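Speaker notes, block stamping talk, Druletwood, August
Trinidad Abella

Start without the slide. Say good afternoon, say who I am, then ask who has bought a stamping kit in the last year. Wait for hands. Ask who still uses it.

I have taught stamping long enough to be suspicious of anyone who says it's easy. The leaflet that came with my Stitier pad promised 600 clean prints. I stopped counting at 80 because the prints had gone streaky and I had run out of patience. Maybe I press too hard. I'd like to see the desk where they got 600.

First topic is the work surface. Every supplier has a mat to sell you. Dirnlow has one that costs more than my table did. I've tried it next to a plain flat tabletop and I couldn't sort the prints afterward. Neither could Precious, and she wanted the mat to win. 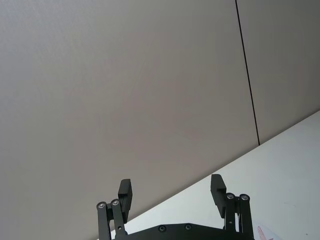

What I do care about is whether the table is level and whether it moves. Lean on the corner before you ink anything. If it rocks, fold some card and put it under the short leg. Then wipe the top down. A crumb under the paper will show up as a white spot or a hard dot of ink, and people blame the block every time.

Pale table, pale wall if you can get it. I'm less sure about this one. A-yeong Min says a plain background helps her judge the color of the ink. I think good light does most of that.

(Drink some water. Don't rush this next part.)

Blocks. A small piece of wood is enough to learn on. You don't need a carved set. A plain rectangle shows you more about your pressure than a flower does, as the fancy edges hide your mistakes. Hold it by the sides, straight down, straight up.
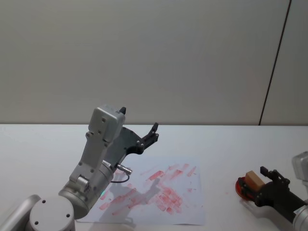 Does a more expensive block give a better print?

In my experience it gives a nicer handle. The printing face has to be flat, and you can check that on any block by setting it on glass and looking for light underneath.

Ívar will probably object from the second row. Let him. He sells blocks. Ask him if he has ever compared them blind.

Now practice sheets. I'm told to say "fill a page." Fine, but look at what a filled page does. Once the red marks sit on top of each other you can't read any one of them. Streaks on a slant usually mean the block slid, though I've seen people get the same thing from tugging the paper. 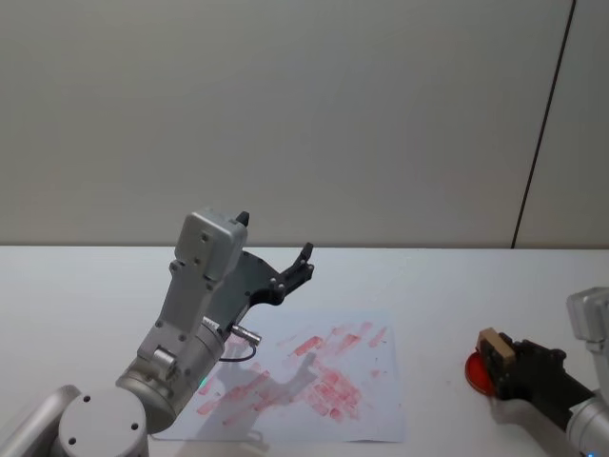
So go slower. Leave a gap between prints and pencil a number beside each. After 60 like that you'll have something to compare. After 300 on top of each other you'll have a red page and a sore wrist.

Faded marks: the usual advice is more ink. I'd try a second print with the same ink and more even pressure first. Small specks off to one side, check your fingers and the edges of the block.

Skip the Lumanlan section if we're past 3:30. Maricel has the handout at the door, and the prices on it are out of date.

Take questions. If someone asks about fabric, I don't do fabric.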